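Getting deodorant marks out of a T-shirt

Most tips for this are nonsense. Lemon juice did nothing for me, and I don't trust any paste that promises results in 2 minutes.

Turn the shirt inside out and soak the underarms in cool water with white vinegar – plain, cheap vinegar – for an hour. Rub in a little dish soap, rinse, and wash cold. Skip the dryer until you've checked the marks in daylight. 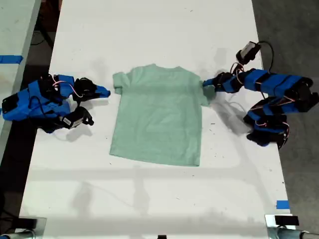
Wanda Rosenthal

Lay the shirt flat to check it. Still marked? Soak it once more, then stop. I doubt a third round helps.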